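To the Members of the Siriwan Shared Workshop: Report on the Bench at the North Wall

The undersigned was asked in October to determine whether the Cloteo build should keep its place. The builder of record is Wanpen Panyasiri. Her application stated one purpose, the tidying of a desk, and requested 700 hours of bench time. She had used all but seven.

I attended at 3 in the afternoon. Ms. Panyasiri explained that the desk was her late father's, or as near to it as she could arrange. He had ended each working day by closing his computer, winding up its cord and putting his letters in a box. She wished the arms to do the same, in the same order.

I asked whether the arms had yet completed the order. She replied that they had done so twice, and that on both occasions she had been out of the room.

Mohit Rajput, who wrote the control program, confirmed this from the log. He noted that the arms paused before the last step for about two minutes. No such pause appears in his program. He has declined to remove it.

The rules of the workshop make no provision for a pause. They provide only that work in progress shall not be disturbed, and I find that the work is in progress. The application is renewed. I signed the sheet, returned the pen to Ms. Panyasiri, and stayed until the lights were put out.
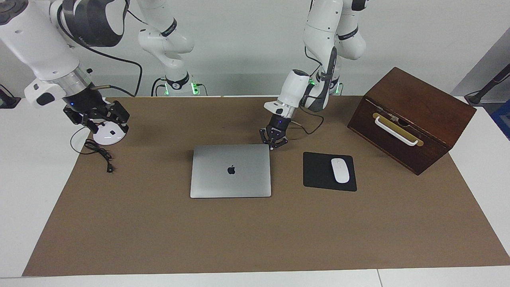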